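Robotics in Practice – Notes for Session 4: Open Day at the Altberg Lab

These notes go with our visit to the Altberg lab, so bring them along and scribble all over them! Kazimiera Tokarz will run the demonstration and Hauke Harms will take questions at the end (he loves awkward ones, so save them up). The group is 29 people this year, and we'll split in two at the door.

Before the visit, read the chapter on grasp planning up to page 17. Terms you'll hear a lot: approach direction, pre-grasp pose, closing width, release height. Write your own definition of each one first, then fix it afterward. I still change mine every year.

Getting the approach right is most of the fun in tabletop work, and it's where I'd like you to spend your attention. A gripper coming straight down has to fit its fingers on either side of the object without bumping the neighbors. Look at the small patterned cup under the two black fingers: it stands near the back edge of the table with a cork coaster right in front of it, so there isn't much room for a sloppy placement. Then look at the clear glass mug and the spoon leaning out of it – would you come in from above for that one? Sketch your path, and mark where you think it would fail. Dark green mug on a black tabletop: how would you find the handle? 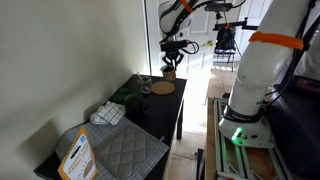

For February: one page on a grasp you would plan differently after the visit. Drawings count, messy ones too. Hand it to Annelore Ostermann or bring it to class.

Related items
Session 3: Coordinate frames without tears
Session 5: Force and touch
Reading list, Begoñe Barrios
Worksheet: The Kerekes sorting problem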